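Wevcombe Household Recycling: Frequently Asked Questions
Last updated 9 January 2025

Which bin do plastics go in?
The grey-lidded bin. It takes bottles, pots, tubs and trays. It does not take film, carrier bags, polystyrene or anything that held paint, oil or garden chemicals.

Do I need to take labels off?
No. Paper and plastic labels are removed at the sorting plant. Absorbent pads from meat trays must be taken out and put in general waste.

How clean do containers have to be?
Free of food. A rinse in used washing-up water is enough. Grease left on a tray can spoil the paper and card in the same load, and a load that fails inspection at the Brurarik plant is charged back to the district at the general waste rate.

Are clear food containers accepted?
Yes, if they are rigid. Most are PET (code 1) or polypropylene (code 5), and both are sorted by the optical line. Black plastic is accepted too, although some of it is still missed by the sensors and ends up as fuel. Lids made of the same rigid plastic can be left on. Peel-off film lids go in general waste. 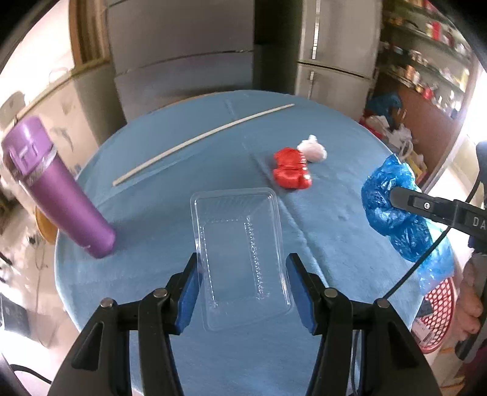
Containers marked "compostable" are a separate matter. They look much like PET but behave differently when melted, and the plant treats them as contamination. Put them in general waste. They must not go in the food caddy either – the digester at Flutov does not run hot enough to break them down.

Should I squash bottles and tubs?
Squash bottles lengthways and put the cap back on. Leave tubs and trays in their original shape. Flattened trays tend to travel with the card on the first screen.

What about reusable cups and flasks?
These are made from mixed materials and cannot be sorted. If still usable, take them to the reuse shelf at the Alaoui Road site. Otherwise use the small metals skip or general waste, depending on the main material.

My bin was not emptied. What should I do?
Check for a tag on the handle. A red tag means the wrong items were found, and the bin will be emptied on the next collection once they have been removed. If there is no tag, report it within 2 working days using the missed bin form.

Can I leave extra recycling beside the bin?
Yes, in a clear sack or an open box. Black sacks are not collected, as the crew cannot see the contents.

Can I have a second bin?
Households of five or more can apply for one free of charge. Others may exchange a standard bin for the larger size, subject to stock. Requests made in November and after are normally met in the new year.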